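Reviewers wanted for Bralow, a small poetry review

Bralow prints reviews of new poetry, mostly first and second collections from small presses, and we need 4 new reviewers for the November issue onwards. Before you write to us, please read all of this. The last call brought in plenty of people who wanted to be published and very few who wanted to review.

I have edited Bralow long enough to distrust most of what gets written about poems. I don't believe that every collection is luminous. I doubt that many are "urgent", and I have yet to meet one that "demands to be read" by anyone except the poet's publisher. If you finish a book and can't decide whether it's any good, say so and tell us where you got stuck. I would print that before another page of praise borrowed from the back cover. 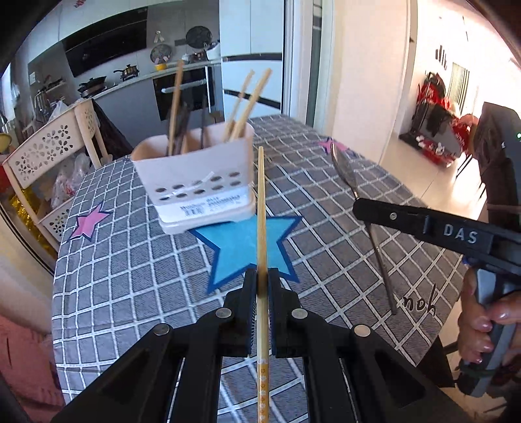

What the work involves

You will get 2 books per issue, posted to your home. You choose one and review it in 900 words or fewer. You may review both, but I'm not convinced many people have two good reviews in them at once.

Quote the poems. A review with no lines from the book in it goes straight back. Quote them accurately too, line breaks included, and give page numbers so we can check.

Tell us if you know the poet, have shared a stage with them, or were taught by them. It doesn't always rule you out. Finding out afterwards does.

Pay is £22 a review, and you keep the books. I know what that works out at per hour. Anyone promising you a living from poetry reviewing should be asked to show their bank statements.

Who we are looking for

You don't need a degree, a pamphlet or a following. I am wary of long lists of prizes, and they will not help you here. We would like to hear from people who read poems on the bus, who argue with them in the margins and who can put up with being edited. Our house style, called Mira for reasons lost before my time, is four pages long and dislikes adverbs. 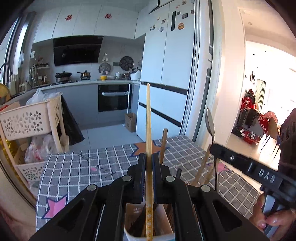 Editing is firm. Expect one round of questions from me and another from our proofreader, and expect some of them to annoy you. If you think we're wrong, argue. We have given way before, though seldom over a semicolon.

How to apply

Send one unpublished review of a poetry book from the last few years, and a short note naming a well-liked collection you think is overrated, with your reasons. Leave out the CV. Please don't send poems. We publish none, whatever the directories say.

The whole application should come to no more than 3,000 words, and shorter is fine. Address it to Catherine Cowie, Editor, Bralow, Dinsa Yard, Hurotlow, or hand it in at the office before 5pm. Everyone gets a reply, usually a brief one.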